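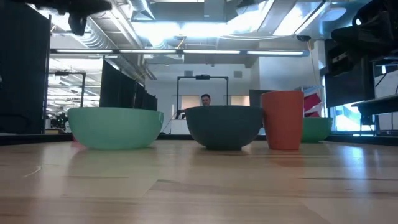

Tableware for the Kioko lunch club is now mostly in hand. The grant allowed for replacing the old chipped china with lighter pieces in plain colours, so that members with poor sight can tell their own bowl from a neighbour's. The bowls chosen are mint green, dark grey and a smaller one in bright green, with an orange cup that stands taller than any of them. Breltness has supplied 80 of the 100 bowls ordered. The remainder are due in January and will be invoiced separately.

Cups were ordered from Skiseron in a single batch and have all been delivered. Eight were returned with marks on the rim and have been replaced at no charge.
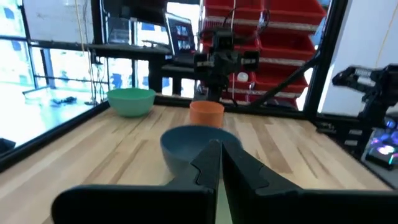

Bowls and orange cup on the wooden table.

We tried the new pieces at the Saturday sitting, with 39 members present. Most liked the cup. Several asked for the mint green bowl for soup, as it is wide, and we will keep that colour for the first course. The mint green also showed up well against pale wood, so we have dropped the plan to buy table mats and ask to move that money to the storage line.

Still to do: labels for the cupboards at the Istari site, and a washing-up rota. Kimutai Barasa will send the revised budget sheet with the next claim.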